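Home | About | Recipes | Garden | Archive | Contact

Print this page | E-mail this to a friend

Learning to like my own handwriting again

So back in July my aunt Ulla Toivonen mailed me a shoebox full of letters. Real ones, in envelopes, 153 of them (she wrote the total on the lid in red marker, very Ulla). They're mostly from my grandmother to her sister in Gurkville, and I lost an entire weekend to them. I ate crackers for dinner. I regret nothing!

The letters aren't dramatic. Grandma writes about the price of plums, a neighbor's dog, a coat she wanted and then didn't want. But her handwriting is gorgeous, all leaning the same way like grass in the wind, and it got me looking at my own, which these days is a grocery list that even I can't read. I bought "limes" last month and I'm pretty sure the list said "lamps."

I decided to write one letter a day for 10 days, by hand, to people I like. My friend Merja Seppälä got the first one and texted me to ask if I was okay. The second went to Leena Ojala, my old piano teacher, who is 80 now and wrote back the same week on paper with a border of little blue birds. Her letter was four pages! Mine was one and a half, with big margins.

A few things I picked up along the way. Slow down, obviously. Skip the fancy pen at first - I spent way too much on one and it blotted all over Merja's envelope - and get a plain soft pencil until your hand stops cramping. Lined paper is not cheating. If you hate how your g looks, pick one from somebody else's writing and steal it. I stole Grandma's, with the long flat loop, and now I look for excuses to write "going" and "garage."

My hand hurt by day three. By day six I'd stopped apologizing for my writing in the first line, and I'd also figured out that I need a decent chair and both elbows up on the table, or everything slides downhill to the right.

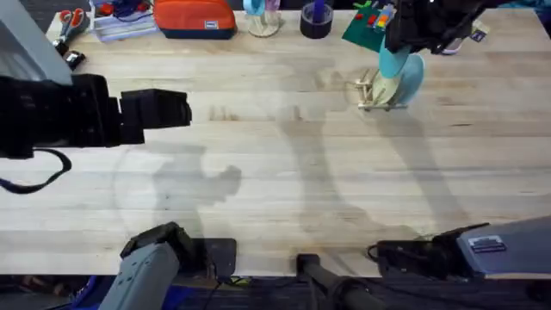
The other thing is stamps. I had no idea what they cost, and I stood in line behind a man mailing a canoe paddle. I've still got two letters to go, one to my cousin Joonas, who won't answer, and one to Ulla to say thank you for the box. I keep putting hers off. I want it to be a good one, and I've started it three times with the same sentence about plums.

If you'd like a letter, leave me a note with your address. I've got plenty of paper left.

Last updated: 31 August 2023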